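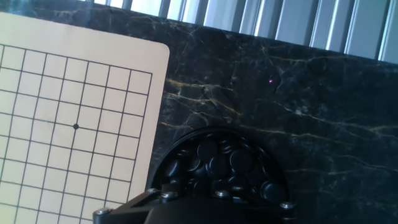
# Pondareck

**Pondareck** is a tabletop robot arm that places stones on a Go board. It was built in a shared workshop called Todeck and is kept there for members to use and modify. The arm picks black stones from a bowl beside the board and sets them down on the grid intersections. Moves are chosen by a separate program, and Pondareck handles only the physical part of play.

## Background

The project began in July as a rebuild of an older pen plotter. The plotter's frame was too stiff in one direction and too loose in the other, and only its power supply and some wiring were kept. The first working arm was finished after 3 changes to the base joint.

## Hardware

The arm is clamped to the table edge and ends in a black gripper assembled from flat plates and brackets with hex-socket screws. A small camera at the wrist looks out over the gripper toward the work surface. Go stones are domed and slippery, and they lie at all angles in a heap, so the fingers close slowly and stop when the motor current rises. Early fingers were cut from hard plastic and tended to flick stones out of the bowl. The current ones have thin rubber pads.

The board is a cream-colored card printed with thin black lines. A printed card was chosen over a thick board to keep the height of the playing surface close to that of the table.

## Software

The control program, Entili, runs on a small computer under the table. At startup it finds the grid lines in the camera image and uses the star points to work out how the board is turned. The card doesn't have to sit square to the arm. A tilt of up to 7 degrees is accepted; beyond that, Entili asks for the board to be moved.

Stones in the bowl are harder to locate. Black stones in a black bowl give little contrast, and Entili relies on highlights and rims to separate one stone from the next. It picks the stone with the clearest outline and tries again if the grip fails. Strong daylight through window blinds can upset both steps, and the exposure is fixed by hand before each session.

## Testing

The workshop log lists 2,728 pick attempts with the rubber pads, of which some 1,797 ended with a stone on the intended intersection. Most of the failures were recorded as empty grips. A smaller group were stones set down between two lines, traced to play in the wrist joint.

## Variants

**Parier** is a second gripper for the same arm that lifts stones with a suction cup. It is gentler on the pile but loses its seal on stones that stand on edge. The two grippers share a mounting plate and can be swapped with a hex key.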